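The Slow Comeback of the Town Dance

By Tegwen Mostyn

The first thing you notice about a Wogan dance is the noise before the music starts. Coats going over chair backs, children skidding on the floor, somebody tuning a fiddle with one ear covered. I drove out to Garkine on a wet Friday expecting to stay an hour and take a few notes, and I got home well after midnight with sore feet and a new favorite waltz!

If you haven't met it, the Wogan is a long-line dance for as many couples as the room will hold. It used to be done at harvest in all the villages along this stretch of river, and by the time I was at school it had shrunk to a display at the fall fair, four couples in matching vests. Now it's back in the halls, and people are dancing it badly and happily and then, after a few months, rather well.

Much of that goes back to Osian Humphreys, who plays accordion and calls the figures in a voice you could hear from the parking lot. He learned them from his aunt's notebook, a school exercise book full of arrows and crossed-out steps. Some pages contradict each other. "She changed her mind a lot," he told me. "So I pick the version that gets the most people laughing." 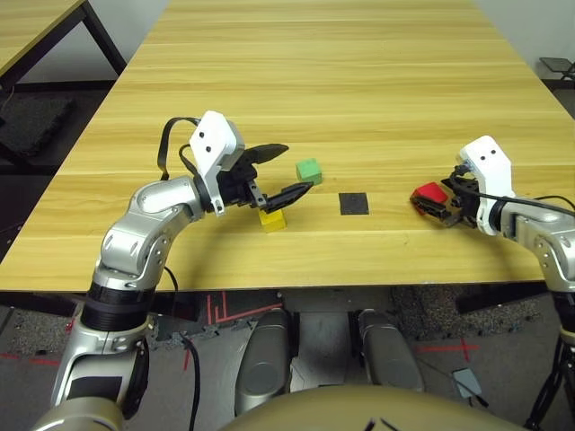

A long, light wooden table with two robot arms reaching over it.

What I love is how little you need to know. You find a partner, you join the bottom of the line, and by the third time through, your hands are going where they should. Rattana Ruangrit moved to Garkine two years ago and came along with a neighbor. She had never danced with a partner in her life. These days she leads the line in Staltov too, where the hall is bigger and the tempo is, to put it kindly, brisk (I had to sit out the last reel and drink a whole jug of water).

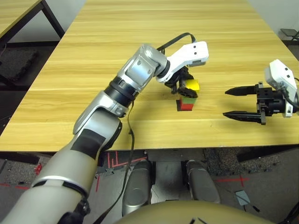 Staltov does things its own way. They start with the circle dances, they keep the old habit of swapping partners at every verse, and they stop at nine for soup. Marin Pavlović plays bass there and swears the second half is always better, with everyone warm and fed and a bit less careful. I agree with him completely. There was one long set after the soup when the floor was bouncing under us and the band just wouldn't stop, they kept looking at each other and going around again.

The tunes deserve a piece of their own. Sabina Procházka has been collecting them from old tapes and from players' kitchens, and she has 890 so far, counting variants. My favorite is a crooked little waltz from Zostow with an extra beat that trips you up every single time. She played it for me on the hall piano, then again slower, then she made me clap it until I stopped getting it wrong.

The next big night is in Zostow in September, with 13 musicians signed up and a beginners' hour at six. Wear flat shoes with smooth soles, and bring a dry shirt for the second half.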